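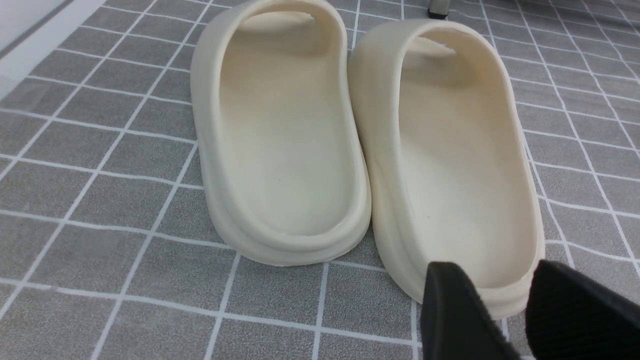
Shoes off at the door: how do you handle it with guests?
Started by mudroom_meg

We moved into our place in April and it's the first time I've had pale carpet in a living room. My husband grew up in a shoes-on house and I grew up in a shoes-off one. We settled on shoes off for us, no problem there. What we can't agree on is visitors. I want to ask everyone. He thinks it's rude to ask people over 60, or anyone dressed up, or anyone only staying a few minutes. I've started leaving a pair of slides by the door for people who don't like being in socks, the chunky off-white foam-looking kind with the thick strap, set side by side on a gray mat so they're the first thing you see. My thinking was that people would get the hint. Mostly they step around them. Do you ask out loud, put up a sign, or let it go?

---

tcarver
Ask out loud. "Would you mind leaving your shoes here?" takes two seconds and I've never had anyone refuse. Hints don't work on people who grew up with shoes on. They see a pair of slides and figure they're yours.

---

Gromen
I'm on your husband's side. If you invite me over for dinner I picked my shoes to go with my pants, and now I'm standing in your kitchen in socks with my hems dragging on the floor. Carpet is there to be walked on. You can clean it.

---

tcarver
@Gromen you can clean it, sure. We paid 3000 dollars for ours and the cleaner told us the main thing that wears it out is grit from outside getting ground in. I'd like to put that off as long as possible.

---

Gromen
Then vacuum more. I have two dogs and a shoes-on house and my carpet is 14 years old. It looks fine.

---

hallway_lamp
"It looks fine" from a man with two dogs.

---

Irfan Soomro
In my family nobody would need to be asked, you would no more walk in with shoes than you would with a wet umbrella open. But I've lived in Prerkthorpe nine years and I've gotten used to the fact that people here don't have the habit. What I do is take off my own shoes while they're coming in the door. I stand there and do it slowly. Nearly everybody copies me. If they don't, I let it go, and I mop after. My mother does not let it go. She will stand in front of you.

About the slides, I'd put out more than one pair and in different sizes. One pair looks like it belongs to somebody.

---

mudroom_meg
That's a good point about the one pair. They're a size that fits me, so I guess they do look like mine. I could get a basket and put three or four pairs in it.

Irfan, I like the slow shoe removal. I'm going to try that on my father-in-law.

---

pkdunn
Please think about people who can't easily take shoes off. I wear a brace and an insert on my left side and without the shoe I'm not steady. Slides are the worst thing you could hand me, there's nothing holding the heel. When somebody has a hard rule I end up having to explain my medical history in the doorway, with other guests waiting behind me.

I carry shoe covers in my bag now but I shouldn't have to.

---

mudroom_meg
I hadn't thought about that at all. I would never make somebody do it if they said they'd prefer to keep them on. Would it help if there was a chair there?

---

pkdunn
A chair helps a lot of people, yes. It wouldn't change anything for me but my sister has a bad back and she always looks for one. Get one with arms. The low benches are hard to get up from.

---

Väisänen
Finnish here, living in Ohio. At home it isn't a question, everyone takes them off, the plumber too sometimes. For a party people bring indoor shoes in a bag. I tell guests ahead of time when I invite them, in the same message as the address. "We're a no-shoes house, bring slippers if you like." Then they can wear decent socks and nobody is surprised at the door. That would fix Gromen's problem with his pants also.

---

Gromen
It would not fix my pants. But I agree that telling people ahead is better than springing it on them. My complaint is with being surprised.

---

tcarver
OK so we agree on something.

---

cema_rd_mom
We live on Cema Road, which is gravel, so there's no debate at our house. I put up a sign. Nobody reads it. I had 101 kids through here for birthday parties over the years (it feels like) and every one of them kicked their shoes off without being told. It's the grown-ups. My neighbor walked past the sign, past me, and onto the rug with mud up to his laces, and asked if I'd had the rug cleaned.

One thing on loaner slippers: wash them. I don't want to put my feet in something six other people have worn. Foam ones are good for that, you can do them in the sink with dish soap. The fuzzy kind get nasty.

---

hallway_lamp
Seconding the washing. I won't wear loaners anywhere. I'd take socks over somebody else's slippers every time.

---

mudroom_meg
Thanks everybody. Plan for now is to mention it in the invitation, put a chair with arms by the door, get a basket with a few sizes, and not push it if someone keeps their shoes on. Husband has read the thread and says Gromen is right about the hems.

---

Gromen
Tell him thank you.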